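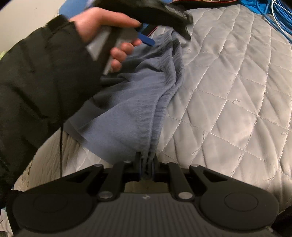 Blue-grey cloth lifted off the bed in loose folds.

Bedroom reset at Mondness, gallery page 2
Posted 2018-12-23

The Mondness rooms are let by the month, and between lets each one gets the same treatment: clothing off the bed, bedding straightened, floor cleared. The pictures on this page belong to the back bedroom. Page 1 covers the kitchen and the hall. Notes are kept short and deal mainly with fabric, because fabric takes most of the time.

Clothing is handled before bedding. Anything soft that has been left on the mattress is picked up by one point near the middle, raised until it hangs free, and given a single shake. Knits and fleece hold creases less than woven cotton does, so they are folded straight away and do not go to the ironing pile. Heavy items such as coats stay on a hook until the bed is finished. Items with straps or buckles are kept apart from knits, which snag.

Folding sizes follow the Cleltton shelf unit, adopted for all rooms in November. A folded item should sit flat with the closed edge facing out. Sweatpants are folded leg over leg, then in thirds. Sweaters are folded sleeves in, then in half. Socks go in the top drawer and are not rolled.

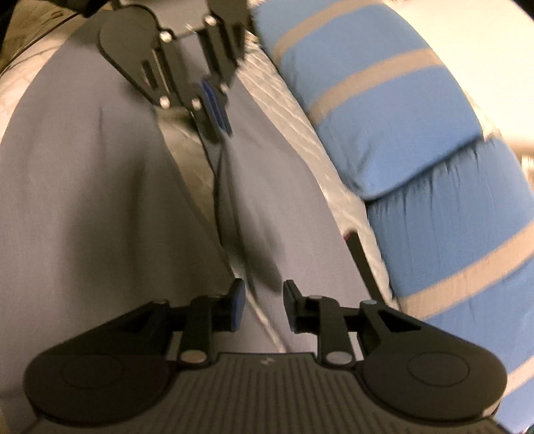
Sheets at Mondness are changed in the order they lie, top layer first, and the layer underneath is checked before anything goes back on. Wrinkles in the bottom layer carry through to the top one and cannot be smoothed out later. With the smooth grey fabric bunched up and a deep crease running down the middle of it, the quilted white layer shows along the right, and the diagonal stitching gives a straight reference for judging whether that layer has twisted. If the stitch lines bend near a corner, the corner is lifted and reset. The grey fabric is then opened from the center crease outward – pulling from one side only drags the whole sheet off square.

Two people are faster than one on this step, though one can manage by working the head end first and the foot end second. Corners are pulled on the diagonal. The overhang is compared left to right by eye, and a difference of a hand's width or less is left alone.

Sheet stock is Pascu, plain weave, bought as a lot of 11 sets. Wash notes for anyone using the same stock: warm cycle, spin at 900, no softener. Softener leaves a film on the smooth side and the sheets slide on the mattress afterward. Drying on a line gives a flatter edge than the dryer. Two sets from the lot came back with a loose hem and were restitched in a matching thread. Both are marked on the inside of the hem and are used in the back bedroom only.

Floor work comes last. Lint and loose thread drop when the bed is handled, and sweeping before that point means sweeping twice. Small items found on the floor go into the Kestach tray by the door and are sorted once the room is done. Rugs are taken out and shaken separately – see page 1 for the hall runner, which gets the same treatment.
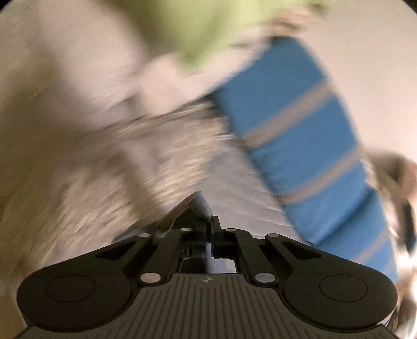 Close to the pale floor, moving fast.

The floor is gone over with a carpet sweeper along its length and then across the doorway. A damp mop is used only on marks. Chair legs and the underside of the bed rail are wiped by hand with a cloth wrung out hard. The window stays open during floor work and is closed when the mop is put away.

Page 3 covers the bathroom shelves and the linen closet, including the label layout for the Cleltton unit.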